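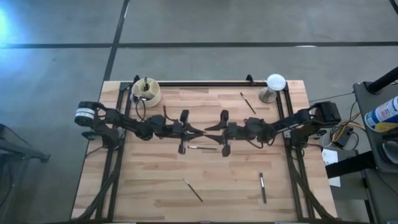 Tampo retangular em madeira clara, visto de cima.

Óleo de Manutenção Brenora para Tampos de Madeira

O Óleo de Manutenção Brenora destina-se à proteção e à conservação de tampos de trabalho em madeira maciça, designadamente em oficinas, escolas, laboratórios, cozinhas profissionais e salas de formação. É fornecido pela Lenen em embalagens metálicas com tampa de rosca, prontas a utilizar, sem necessidade de diluição ou de mistura prévia.

A fórmula tem por base óleos vegetais e cera, sem pigmento. Penetra na fibra da madeira e não forma película à superfície, pelo que o tampo conserva o toque natural e pode ser reparado localmente. Um risco ou uma mancha trata-se com lixa fina e nova aplicação de óleo na zona afetada, sem que seja preciso decapar toda a peça.

Campo de aplicação

O produto é indicado para faia, bétula, carvalho, freixo e bordo, em tampos lamelados ou de prancha inteira. Pode também ser utilizado em prateleiras, bancos e cabos de ferramentas. Não se recomenda a aplicação sobre superfícies envernizadas, lacadas ou revestidas a melamina, nem em mobiliário instalado permanentemente no exterior. Em madeiras tropicais de elevado teor oleoso, a absorção é irregular e aconselha-se um ensaio prévio numa face não visível.

Preparação da superfície

O tampo deve estar limpo, seco e isento de gordura, cola ou silicone. Os vestígios de acabamentos anteriores removem-se por lixagem no sentido do veio, terminando com grão fino. O pó da lixagem é aspirado e, em seguida, retirado com um pano que não largue fio. As juntas abertas devem ser coladas antes do tratamento, uma vez que as colas correntes não aderem à madeira oleada.

Modo de aplicação

Agitar bem a embalagem. Aplicar uma camada fina e uniforme com pano de algodão ou trincha, deixar penetrar durante 30 minutos e retirar todo o excedente com um pano seco. O óleo que permaneça à superfície fica pegajoso e dificulta a secagem. Em madeira nova são necessárias 2 demãos, com um intervalo mínimo de 8 horas entre ambas. Os topos das pranchas absorvem mais produto e devem ser verificados no final de cada demão. As duas faces do tampo devem receber o mesmo tratamento – a omissão da face inferior é a causa mais frequente dos empenos que nos são comunicados.

A superfície pode ser utilizada com cuidado no dia seguinte. Até à cura completa, deve evitar-se o contacto com água, recipientes quentes e objetos metálicos húmidos, que podem deixar marcas escuras, em especial no carvalho.

Manutenção

A limpeza corrente faz-se com pano ligeiramente humedecido e sabão neutro, secando de imediato. Não devem ser utilizados detergentes amoniacais, lixívia ou esfregões abrasivos. A frequência da renovação depende do uso: quando a madeira se apresenta baça ou deixa de repelir a água, deve aplicar-se nova demão. Nos tampos de utilização intensiva, a Lenen aconselha uma verificação no início de cada período letivo ou de laboração.

Segurança e armazenagem

Os panos impregnados de óleo podem inflamar-se espontaneamente. Após a utilização, devem ser mergulhados em água ou estendidos ao ar livre até secarem por completo, e nunca guardados amarrotados em baldes ou caixotes. Trabalhar em local ventilado. Conservar a embalagem bem fechada, ao abrigo do gelo e fora do alcance das crianças.

Apresentação e encomendas

Referência de catálogo: 143. O produto está disponível em lata individual e em caixa para instituições. As condições para escolas e organismos públicos constam da tabela em vigor desde outubro de 2001, que substitui a anterior. As encomendas recebidas com a referência antiga continuam a ser aceites, sem alteração do produto fornecido.

Os pedidos de fichas de segurança e de amostras devem ser dirigidos a Jocelyn Turcotte, do serviço comercial. As questões relativas à compatibilidade com acabamentos existentes são tratadas por Ertuğrul Kocabaş, do apoio técnico, mediante indicação da espécie de madeira e, sempre que possível, do acabamento anterior.

Produtos relacionados: Sabão Brenora para madeira oleada; Cera Sutherland em pasta; Panos de algodão, embalagem para oficina.

Partilhas: 8
Comentários: 2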